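Clulport Residential Halls
Household Notes for Residents and Kitchen Staff
Care of Crockery, Teapots and Dining Tables
Revised June 1, 2006

These notes replace the sheet issued in April of last year. They apply to the shared dining rooms at Sequeira House and Hetarby House and to the small kitchens on each landing. Residents who bring their own crockery are asked to follow the same guidance when using the common sinks and tables.

Everyday washing

Bowls and plates should be scraped, not rinsed, before they are placed in the sink. Rice, porridge and anything made with egg should be soaked in cold water for 15 minutes, as hot water sets the starch and makes it harder to remove. After soaking, wash in hot water with a small amount of liquid, rinse once, and stand the pieces on the rack with the open side facing down and slightly tilted.

White glazed bowls will in time show fine grey lines on the inside. In most cases these are traces of metal left by spoons and are not cracks. A paste of bicarbonate of soda and water, rubbed on with a damp cloth and left for a few minutes, will remove them. Scouring powder must not be used. It dulls the glaze, and a dull glaze marks more easily the next time.

A bowl that gives a flat sound when tapped with a knuckle is probably cracked and should be handed in at the kitchen office. Chipped rims should be handed in also. Please do not return damaged pieces to the shelf.

Teapots

Teapots are to be emptied after each meal, rinsed with plain hot water and left to dry with the lid off. Washing-up liquid is not needed for the inside and may leave a taste. Where the spout has become slow, fill the pot with hot water and two spoonfuls of bicarbonate of soda, leave it overnight, and pass a narrow bottle brush through the spout in the morning.

Brown staining under the lid and around the strainer holes can be treated in the same way. Patterned pots should be wiped on the outside with a soft cloth only, particularly where the decoration has been applied over the glaze. Kiri Kerslake in the kitchen office keeps the bottle brushes and will lend one on request.

Do not carry a full pot by the handle alone. Support the base with a folded cloth.

Small lidded pots

Lidded pots used for sauces, pickles and sugar should be washed with the lid and body apart. Residue collects under the rim of the lid, and a soft toothbrush is the best tool for reaching it. Dry both parts thoroughly before putting them together. If a lid has stuck, stand the pot in warm water for up to 10 minutes and turn the lid gently by its knob. Knives and spoons must not be used as levers.

Strong smells, such as garlic or vinegar, may be drawn out by leaving a spoonful of dry bicarbonate in the closed pot for a day.

Dark table tops

Dark surfaces show water rings and smears more readily than pale ones. The following method was drawn up by Adelino Matos and has been adopted in both houses.

Remove crumbs with a dry brush. Wipe with a well-wrung cloth and warm water containing a few drops of washing-up liquid. Wipe a second time with clean water. Dry at once with a cotton cloth, following the direction of the grain or streaks. Circular rubbing leaves marks that are visible when the light falls across the table.

Spray polish is not permitted on dining tables. It builds up into a film, and bowls slide on it.

Setting out and clearing
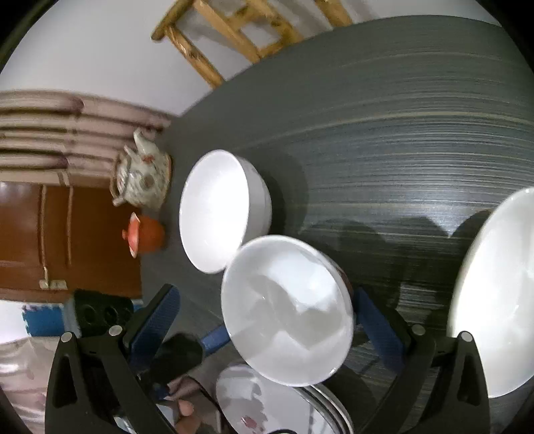 Bowls should be placed well in from the edge, particularly on curved tables, where it is easy to misjudge how much of the base is supported. Teapots are best set with the spout turned away from the nearest seat. When clearing, take the lidded pieces first and carry them singly. Bowls of the same size may be stacked four high. Bowls of different sizes should be carried separately, since a small bowl wedged inside a larger one is a frequent cause of chipped rims.

Should two bowls become wedged, put cold water in the upper one and stand the lower one in warm water. They will normally part without force.

Bamboo and pole furniture

Furniture made from bamboo or round poles gathers dust at the joints and between the rails. A dry paintbrush of medium width is more effective than a cloth. Once a month the poles may be wiped with a barely damp cloth and dried immediately. Keep such pieces away from radiators, where they are liable to split.

A loose joint should be reported to Hélder Bastos. Residents are asked not to apply glue or tape themselves.

Breakages and replacements

The stock held across the two houses at the last check stood at 2,376 pieces, including 200 bowls kept in reserve at Hetarby. Replacement items are issued from the reserve on the first working day of each month. Requests should be written in the book outside the kitchen office and signed by the resident or member of staff concerned.

Enquiries about these notes may be addressed to Matilde Rocha, Domestic Services, Sequeira House.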